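Grerum Shared Workshop, Salem
Minutes of the regular members' meeting
July 27, 2025

Present: Lensa Chala (chair), Moataz El Ouafi, Renu Mittal, Said Berrada. Pongsak Nakpan taking minutes. Previous minutes approved with the spelling of Drirkness corrected.

1. Arm and tracked base (the "kitchen helper" build)

Moataz presented where the build stands and what he wants for it next. Bench pictures go into the minutes as agreed last time.
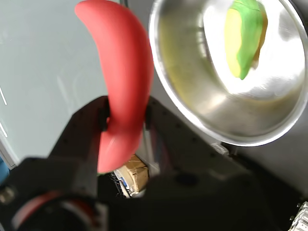
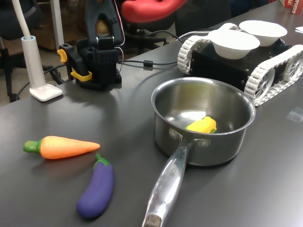
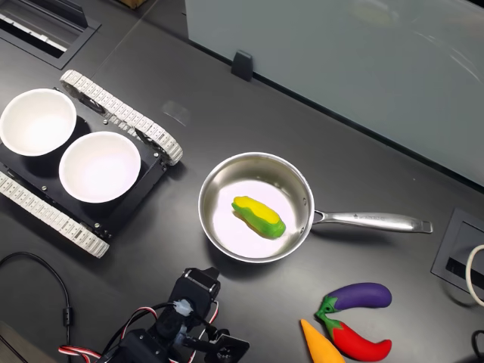
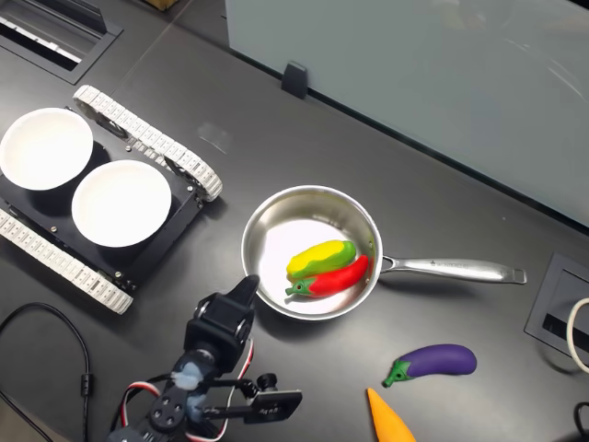

Toy food, stainless pan, desktop arm.

Moataz's summary: the arm's job is to pick a named vegetable and put it in the pan. The tracked base is supposed to bring bowls to the table and take them away again. The arm half is programmed. The base half moves when driven by hand from a laptop and does nothing by itself so far. He asked the meeting to treat these as two stages of one project.

Renu asked why they are one project at all. A tracked vehicle that carries bowls across a table saves a person from reaching across a table. Moataz said the table is a stand-in for a longer distance. Renu asked what distance. Moataz said he had a kitchen counter in mind, then possibly a hallway. Renu asked that "possibly a hallway" go in the minutes.

Said said he has now heard "it picks up the pepper" at three meetings and would like to hear how often. Moataz has a log from his own runs, 500 attempts, all on the toy set, and reads 470 of them as good. Said asked what counts as good. A good attempt is one where the vegetable leaves the table and ends up in the pan. Lensa asked whether a person had put any of the pieces back in a convenient spot between attempts. Yes, every time, within a taped area. Said's view is that the figure tells us the arm can repeat a motion inside a taped area, and he would not put it on the website. Moataz disagreed but said he could live with leaving it off for now.

Discussion of real vegetables. A real eggplant is heavier than a toy one and a real carrot varies. Moataz has not tried either. Pongsak (minute taker, speaking as a member) offered carrots. Renu pointed out that the kitchen helper does not wash, peel, cut or heat anything, so even if the carrots go perfectly what we will have is carrots in a pan. Moataz said every project starts somewhere. Renu said this one started in the spring.

Lensa moved on to wiring. She wants the cables tied down before anyone drives the base near the arm again. Moataz thought the slack was needed for the arm's reach. Agreed that he will measure the reach he uses and tie down the rest. No driving of the base while the arm is powered until Lensa has looked at it.

Money. Spent to date is $800, all inside what was approved. Moataz is asking for a second arm so that one can hold the pan while the other loads it, plus a better controller for the base. The quote from Horow is $2,790 before shipping. Said asked what the pan has done to need holding. Moataz said it slides when the gripper touches the rim. Said suggested a rubber mat. Moataz said a mat does not solve the general case. Said said he was not buying the general case, he was buying a thing for one pan.

Lensa asked if the controller could be bought without the arm. Moataz did not know and will ask Horow.

Motion (Renu): no new spending on the build until it has been run with real vegetables, outside the taped area, with someone other than Moataz setting them out and writing down the results. Seconded by Said. Carried, three for, one against (Moataz). Pongsak abstained on account of the carrots.

Actions:
Moataz to tie down cables and get the split quote.
Said to set out the vegetables and keep the tally.
Pongsak to bring carrots and one eggplant, normal size.
Rubber mat: Renu has one at home.

2. Drirkness dust sensor

Said reported that the Drirkness unit over the saw still switches the extractor on when the front door opens. The support reply was to move it away from the door. It is already as far from the door as the building allows. Lensa asked if we could go back to the wall switch. Said said the wall switch worked fine for years and he would be glad to. Agreed. The sensor comes down and goes in the parts cabinet.

3. Bench time

Renu noted that the build has had the big table for most of the month and that two members have given up asking for it. Moataz said it takes him an hour to set everything up again if he clears it. Agreed that he keeps the table until the September meeting and then either it moves to the side bench or he makes a case for staying. Lensa would like the case in writing and short.

4. Any other business

The lock on the side gate sticks. Pongsak will oil it.

Moataz asked whether the build could be shown at the open evening. Lensa said yes if the tally has been done by then and the tally is on the table next to it. Renu asked for the word "helper" to be dropped from the sign. Left open.

Next meeting in September, date to be sent round.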